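Phone Use and Study Time in First-Year Housing
Mali Bellis
Final report, December 12, 2023

Background

Most students in Sevitz Hall keep a phone on the desk while they study. I wanted to know whether leaving it in another room changed how much reading got done in one sitting. The idea came from a short survey I ran in August, when several people told me they lost track of time once they picked the phone up.

Method

I asked 20 students from the hall to take part. Each one did 3 reading sessions in the Muriithi study room. In the first the phone was face up on the desk, in the second it was in a bag, and in the third it was left in the dorm room. The text was a chapter from the same history book each time. Students marked where they stopped and wrote down every time they checked a message. I entered the results by hand into a spreadsheet.
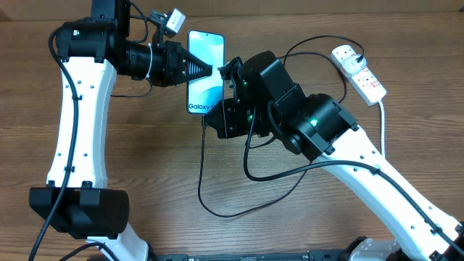
Figure 1. A smartphone held over a wooden tabletop.

Results

Students read the most with the phone left in the dorm room. The bag sessions came close, and for a few people there was no difference between the two. With the phone on the desk, most readers stopped earlier in the chapter – one student read up to 500 words less than in the bag session. Message checks were highest in the desk session, as expected.

Problems

The order of the sessions was the same for everyone, so some of the change may be practice. Two students missed a session and made it up later, when the room was louder. People also reported their own message checks, and I had no way to confirm them. A repeat should mix the order and use a shorter text. The survey questions are in the appendix.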